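4.2 Does a hanging rack store brushes, or display them?

Sellers and handbooks repeat the same claim about the hanging rack: a brush kept tip down dries evenly, keeps its point and lasts longer. We could find very little behind it. Of the 719 survey replies described in Section 3, 502 named drying as the main reason for owning a rack, yet only 14 people said they hung a brush up while it was still damp. The rest laid it on a towel or a dish first and moved it to the rack later, sometimes the next day. If that is the usual habit, the rack gets a brush whose shape has already been set somewhere else, and the credit it is given for that shape looks generous.
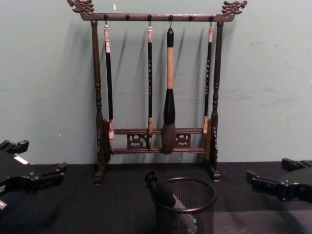

Acuña (interview notes, January) takes the opposite view. She argues that the towel stage is short and that the long rest on the peg is what counts, above all for a big brush with a thick head. That may be so. But her evidence comes from one classroom in Clellham where all the brushes were washed by the same teacher, and we do not see how washing and hanging could be told apart in such a setting. Daza's later visit to the same classroom does not settle the matter, as she recorded only whether brushes were on the rack at the end of a lesson.

A second claim is that the old gallows form, with two turned posts and a crossbar ending in dragon heads, is a working design refined by use. We doubt this too. The Prilach sales list offers 15 racks, and the carved ones differ from the plain ones mostly in ornament and price. A carved head at the end of a bar holds nothing. The low stretchers between the posts do stiffen the stand, but two plain rails would do the same job.
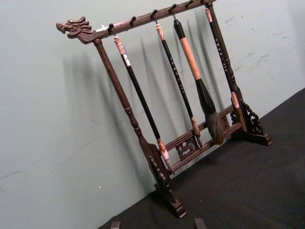 Figure 6. Hanging rack in dark reddish-brown wood, with a dragon head at the end of the top bar and an openwork panel set into the lower stretchers.

Picard's maker's guide says that the space under the bar should suit "the longest brush in the house." In practice buyers choose the rack first and add brushes over many years, so the fit is largely a matter of luck. We would expect long brushes to end up touching the lower parts of the stand, which hardly supports the idea that a tip hangs free.
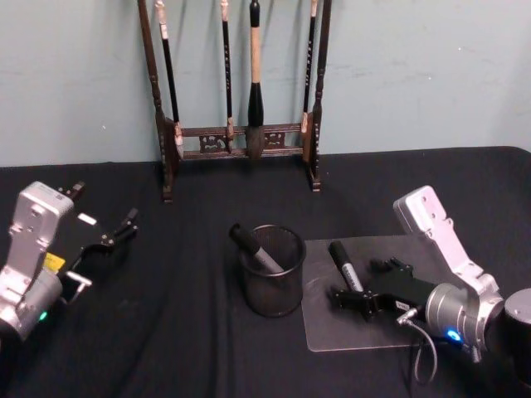 Writing tools that do not hang are mostly left out of the literature on the calligraphy table, and we think this has skewed the picture of how such tables are used. Catalogs show the rack by itself. The Plorkitell inventory form has a line for the rack and none for a pen cup. Yet modern pens share the surface easily enough: a black-capped marker can lean in a wire-mesh holder just in front of a carved rack, with a second one lying on a clear acrylic sheet beside it. An account that lists only the brushes would miss half of what a person might reach for. We therefore coded every writing tool on the table in the same way, whether it hung, stood or lay flat, and the rack was given no special rank in the counts reported in Section 5.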